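3.2 What people said about rest

I went into this part of the study thinking I'd hear a lot about sleep. I had 30 diaries from people in Trarville and Plomport, all of them juggling a job and something else they cared about, and I read every one of the 1501 entries myself (over a lot of tea!). What came up again and again was the small gap between one thing and the next. 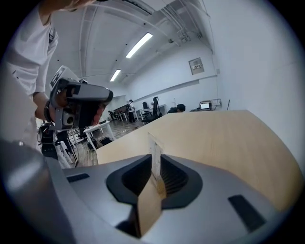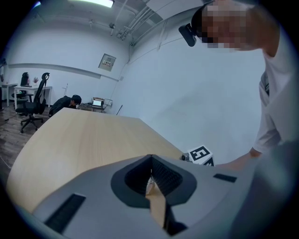

Figure 2. Close views of a gray hand-held gripper.

My diary keepers mostly didn't have gaps. They'd shut the laptop and start dinner in the same breath, and then wonder why they were snapping at their kids by eight. Dorottya Csonka and I coded these entries separately, and we both ended up scribbling "no gap" in the margins. I started picturing a day as something like the narrow slit between the two black ridged pads in the second picture of Figure 2, where just a sliver of tabletop shows through. A sliver is still something, and 11 people found a way to protect theirs. One sat in the parked car for two songs. Another walked to Puro for a coffee she didn't much want, and wrote that it was the best part of her Thursday.

I don't want to oversell this. Teixeira's balance scale, which everyone filled in at the start and again in January, moved only a little for those 11, and two of them scored lower the second time. But their entries read differently to me – longer, looser, more jokes – and I come back to that in Section 4, where I look at the evening entries on their own.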